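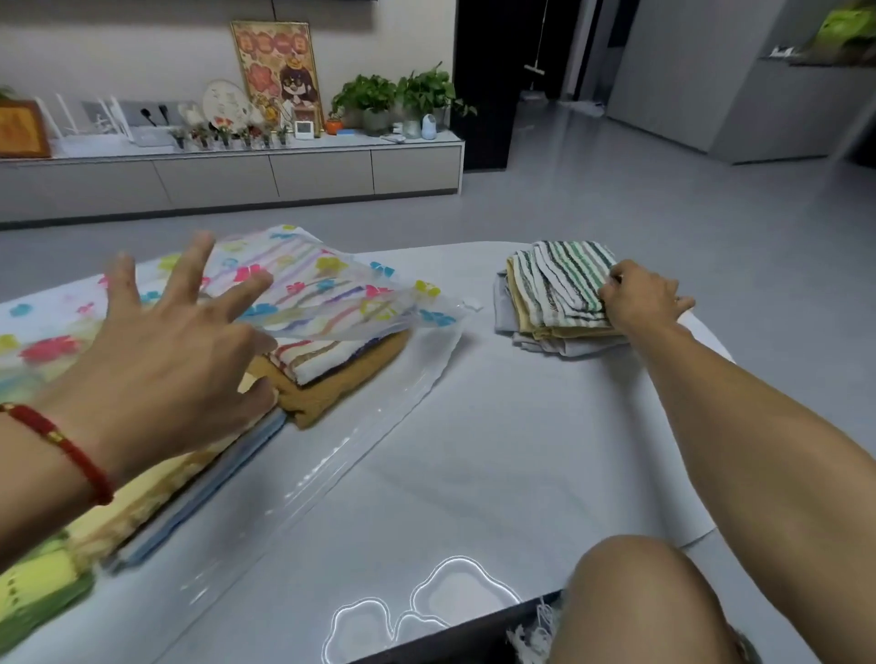
Head camera comparison, towel bagging
11 February 2024, R. Khondokar

Comparing the Wemo head camera against the Sorensen on the same job: folded towels into a clear flowered storage bag, done by hand. The clips are meant as reference for the two-arm setup, so what matters is whether both hands and the bag mouth stay readable.

Settings: both at 300 fixed exposure steps, auto white balance off. Tilt set by eye.

Wemo: wide enough to hold both forearms. On the mattress cover the bag edge is hard to find. Clear film on light gray, and the zipper seal only shows where it catches a reflection. The tracker kept jumping to the printed flowers. 467 frames labeled, mouth found in 200 of them. Not good enough.

Sorensen: sharper on towel edges, narrower view. Loses the left wrist when the arm swings out. Mouth found in 92 more frames than the Wemo over the same length of clip.

White tabletop is no better for contrast. You get bright streaks along the film and the depth map has holes in the same places. Lifting the edge with the left hand helps a lot, since the opening then has a shape the model can use. Keep that in the motion for the arms: left lifts and holds, right pushes the towel in.
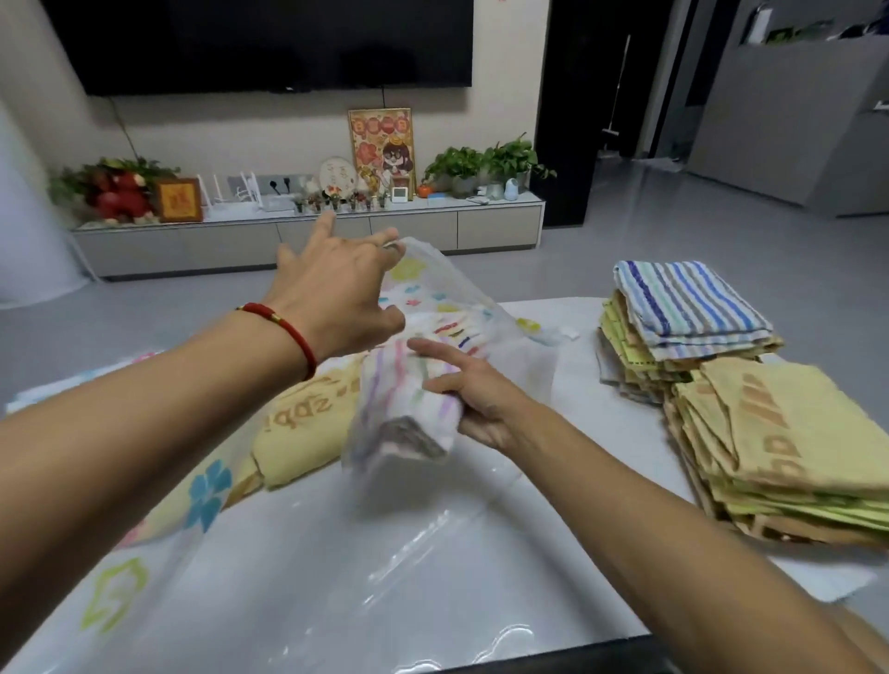 Rolled towels are also easier to pick out than flat ones at the mouth, and I expect the Nosness fingers to hold a roll better. The Stustier pads are wider but I don't trust them on film that thin. Haven't tried either on this bag yet.

To do:
Polarizing filter on the Sorensen, same table.
Dark cloth under the bag.
Ask for the Stustier pads back before April.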